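Chapter 5
Squares, Edges and Openings

In Chapter 4 you cut flat stock and checked it with a ruler. From here on the pieces get bigger, they stand up, and some of them have holes in them. A ruler is still needed, but it is slow. Most shops that make boxes, display panels and small cases do a first check by eye against a grid.

A grid is a surface marked in equal squares. It can be printed on a sheet, ruled on a board, or made up of tiles with visible joints. The color matters less than the contrast. White squares with dark gray lines work well under tan or brown material, and they show dirt, so you will know when to wipe them down.

Before you start this chapter you should be able to:

- mark and cut a straight edge at least as long as your forearm
- test a corner with a try square
- read a simple cutting list

5.1 Why an edge looks crooked

Place a panel with a straight edge against a grid and step to one side. The squares farther from you look smaller and closer together. The edge of the panel seems to slant as well. Neither has changed. What you check is whether the edge keeps the same distance from the nearest grid line all the way along. 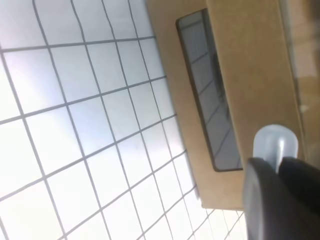

Openings add a second set of edges, and these have to agree with the first set. Measure from the outside edge of the panel to the opening at the top, then again at the bottom. If the two numbers differ by more than 2 mm, the opening is out of square with the panel and a border will make the fault easier to see. A dark border on light stock is the hardest case.

Glass and mirror bring their own problem. A shiny surface picks up the lines of whatever is across from it, and beginners sometimes line up their work with a reflected line. Cover the glass with plain paper while you check the opening. Take the paper off when you are done.

5.2 Setting a box on the grid

A box is checked from the bottom up. Wipe the grid, set the box down, and bring one bottom edge close to a line without covering it. Look straight down at the gap. Then move around to the next side and do the same thing. A box that lines up on one face and drifts on the next has a bad corner.
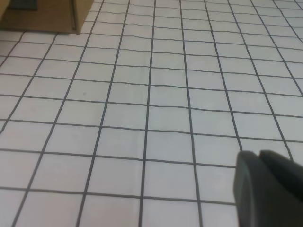
Keep the rest of the surface clear while you do this. Tools left lying on the grid hide the lines you need, and a scrap caught under one corner will tip the box enough to spoil the check.

The job used in the exercises comes from Relier, a small shop run by Teun Claeys and Minttu Rissanen. They had an order for 3,000 display boxes and set aside 659 of them at the first check. Nearly all had the same fault, a side face folded slightly past its score line. You will work through their cutting list in Section 5.4.

Terms to know: face, score line, opening, border, square, out of square.

5.3 Tools for this chapter

You will need a try square, a steel rule, a sharp pencil, plain paper and a soft cloth.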